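2018-02-17

Up at 7 and had the Husix trial open before the kettle had boiled. The licence runs for 30 days and I have used two of them on installing it, so I wanted a proper go today. Euan Gourlay rang to ask whether I could have something written down for Curnley by the end of next week. I said yes, though I would have liked longer.

What they want to know is simple enough. Curnley are going to buy an arm in September, and Štefánia Hudec would like her people to learn on a simulator first so they aren't all stood round the one machine waiting for a turn. Husix is the cheaper of the packages on her list. Arkberg is the other, and I did that one before Christmas.

Installing was dull but it worked. The manual still gives the old menu names in places, and I lost most of an hour looking for a settings page that has been moved under Tools. The sample room loads with everything already in it - table, arm, cubes, a bin, even a stool and a clock on the wall. I left it all as it came. Janka Zelenák said on the phone that her students like having a room round the arm, and I can see why. You get a feel for how far things are from each other, which you don't in the grey void that Arkberg starts you in.

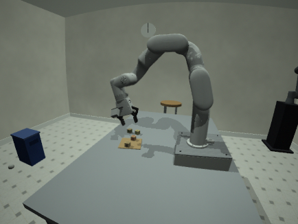

I spent the morning on jogging the arm by hand, one joint at a time and then in straight lines. The joint sliders are good. They are wide enough to grab and they don't jump when you let go. The straight line mode is less good. Twice I asked for a move straight down and got an error about a limit without being told which joint had reached it. Had to go through them one after another to find out. A beginner would give up there, I think, or ring somebody, and at Curnley that would be Euan.

Wrote a short program before lunch, just up, across and down, and saved it. It opened again without trouble after I had shut the whole thing and restarted. I mention it as the Arkberg one lost my work on the first day and I have not forgotten.

Soup for lunch. Walked to the post office and back, cold but dry.

In the afternoon I went through the list of lessons that comes with the education pack. There are 56 in all. I only read the first few properly and skimmed the rest. The early ones are written by someone who has taught, with short steps and a question at the end of each. Later on the style changes and it becomes more like a reference book. Silvia Holub did some of the translation for the Slovak version and she told me once that the later chapters came to her very late and all in one go. It shows a bit in the English too.

The viewpoint controls took some getting used to. Right button to turn, middle button to slide, and the wheel goes the opposite way from what my hand expects. There is a box to reverse it, and I found that at four o'clock. You can save viewpoints and give them names, which I will recommend they do at the start of every course, one high up and one low by the table.
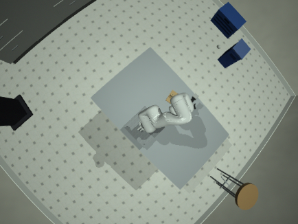 Shadows can be turned off and the program runs more smoothly without them on my old laptop, but I put them back on. With no shadow I found it hard to judge how high the fingers were above the table. It would be worth telling Štefánia Hudec this before she orders computers, so I have made a note of the graphics card in this one and will send it to her.

Price is the part I am still unsure of. The quote from Baláž, who sell it here, is per seat and per year, and the lessons are extra. Nothing on the sheet says whether a seat can be passed from one trainee to the next. I wrote to Štefánia Sokol in their office to ask. No answer yet, but I only sent it after five. If seats can be shared then Husix comes out well ahead for a place the size of Curnley. If they can't, there is not much in it and I might lean back towards Arkberg for its error messages.

Still to do: the conveyor lesson, the export to a real controller (have to borrow a cable for that), and whatever happens when two people open the same file. Also ask Euan how many trainees he has in mind, he has given me a different answer each time.

Stopped at half past six. Eyes tired. Leftover pie and the radio, and must remember the bins tomorrow.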